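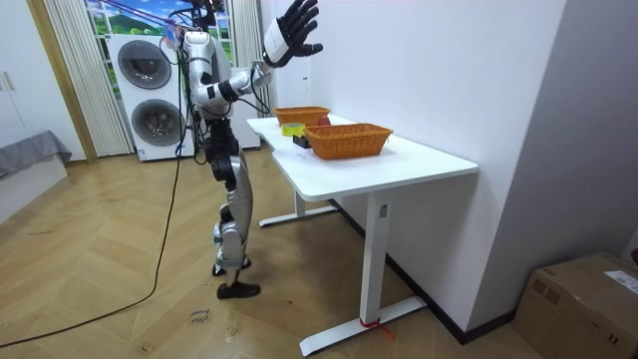 Ticket 2214
Product: Andurine desk, white, metal legs
Status: Open, waiting on customer

Opened Friday, 9:40 a.m.

Hello to everyone at Relarine, and thank you in advance for reading all of this (I do go on a bit, I've been told). We bought the Andurine desk in September and we love it. The rounded corners are a blessing in a room where people are always brushing past, and the white top looks lovely on our light herringbone floor. My trouble is a wobble. If I lean on the window side while I'm sorting things into the two wicker baskets we keep on top, the whole desk rocks a little and the baskets creep toward the edge. They're the shallow rectangular kind from Idham, and not heavy at all.

I have tightened every bolt I could find. I also folded up some cardboard and slid it under the front foot bar, and that helped for one afternoon. The red tape at the bottom of the front leg is mine, so please don't think it came that way!

Reply from Relarine support, 11:15 a.m.

Thank you for such a thorough note, and I'm so glad you're enjoying the desk otherwise. Could you take the cardboard out and try this for me? Loosen the 8 bolts under the top by half a turn, press down gently over each leg so both foot bars sit flat, then tighten them again, going corner to corner. Please use the hand key that came in the box. Let me know too if the rocking changes when the desk is moved a foot or so along the floor.

Customer update, 4:30 p.m.

Well, it's much better! I did the bolts twice, to be sure. There is still a tiny rock at the back, and it does go away when I shift the desk toward the wall, so perhaps the floor dips there. The boards were laid by Mudaliar before we moved in and I've never put a level on them.

Reply from Relarine support, 4:55 p.m.

Wonderful news about the bolts. I'm mailing you a set of felt shims, part 354, at no charge. Start with one under the rear foot bar and add a second only if you need it. I'll keep the ticket open until you've had a chance to try them.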